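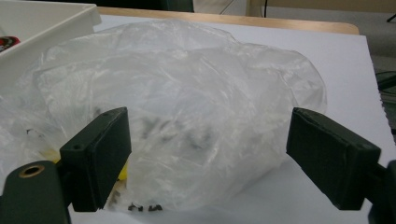 Kutton Offshore Wind Project
Frequently Asked Questions for Residents and Landowners
Last updated January 2026

The answers on this page are maintained by the Wirbridge Energy community office. They replace the version issued after the October information sessions.

About the project

What is being proposed?
Wirbridge Energy proposes to build and operate an offshore wind farm of 40 turbines in the Kutton lease area. Electricity would be brought ashore by two buried export cables and carried underground to a new substation at Amadi, where it would enter the regional transmission system.

How large will the project be?
The planned capacity is 600 megawatts. Each turbine would be rated at 15 megawatts. The final turbine model has not been selected, and the permit application describes the largest dimensions under consideration so that reviewing agencies can assess the greatest possible effect.

How far from shore will the turbines be?
The nearest turbine would stand 9 nautical miles from the public beach at Proltness. The most distant row lies considerably farther out. Visual simulations from the beach, the lighthouse road and the Amadi overlook may be examined at the community office.

Who is responsible for the project?
Adesuwa Nwankwo is project director. Detlef Kuhlmann is responsible for marine construction and cable installation. Questions concerning land agreements should be addressed to Xuelian Hou, land and easements manager.

Permits and schedule

What approvals are still required?
The project requires approval of its construction and operations plan, a state coastal consistency determination, and local permits for the landfall and the substation. The site assessment work has been completed. No offshore construction may take place until all of these approvals are in hand.

May I still submit a comment?
Yes. Written comments on the landfall and substation permits are accepted until the close of the public comment period announced by the permitting authority. Comments should be sent to the authority directly. A comment sent only to Wirbridge Energy does not form part of the official record, although we will read it and reply.

When would construction begin?
Onshore work is scheduled to begin first, starting with the substation site and the underground duct route. Offshore foundations would follow in the next suitable weather season. Dates will be published on this page when the permits are issued.

Onshore cable route

Where will the cables come ashore?
The landfall is beneath the public parking area at Proltness. The cables would be installed by horizontal directional drilling, passing under the beach and the dune line. The beach itself would not be trenched. Part of the parking area would be closed during drilling, and the boat ramp would remain open.

Does the route cross private property?
Most of the route follows the public right of way. Where this is not possible, Wirbridge Energy is seeking voluntary easements. A total of 319 parcels adjoin the route, and 55 of them would require a permanent or temporary easement. All affected owners have been notified by certified mail. If you believe your parcel is affected and you have not received a letter, please contact the land and easements office.

What may I do on land that is subject to an easement?
Owners may continue to mow, graze, fence and cultivate the surface. Buildings, swimming pools and trees with deep roots are not permitted within the permanent strip. Driveways may cross it with prior written consent, which will not be unreasonably withheld.

Will roads be closed?
Single-lane closures are expected on the Amadi road while the ducts are placed. Access to homes and businesses will be maintained at all times, and emergency vehicles will have priority. Notices will be delivered to each address before work reaches that section.

Will the cables affect my health?
The cables produce magnetic fields similar in kind to those of other power lines. Calculated levels at the ground surface above the route are included in the permit application and are below recognized public exposure guidelines. The buried cables do not produce an electric field above ground.

Fishing and navigation

Will fishing be allowed within the wind farm?
Wirbridge Energy does not propose any permanent closure. Temporary safety zones would apply around vessels and foundations during construction. Turbines would be laid out in straight rows to allow transit in consistent directions.

How can I claim for lost or damaged gear?
Claims should be made on Form G, available from the community office or from the fisheries liaison, Garba Ogundipe. Please include the position of the gear, the date it was set, and receipts or other proof of value where available. Claims for lost fishing income are handled under a separate procedure, and both forms may be submitted together.

Local benefits and contact

Will my electric bill change?
The power would be sold under a long-term contract with regional utilities. Retail rates are set by the utilities and their regulator. Wirbridge Energy cannot promise a particular effect on household bills.

How can a local business register as a supplier?
Businesses may complete the supplier form at the community office. Registration does not guarantee a contract. Inquiries may be directed to Ekene Bashir, supplier relations.

Where can I read the full application?
Printed copies are held at the Proltness public library and at the Wirbridge Energy community office in Amadi. Large-print copies of the summary are available on request.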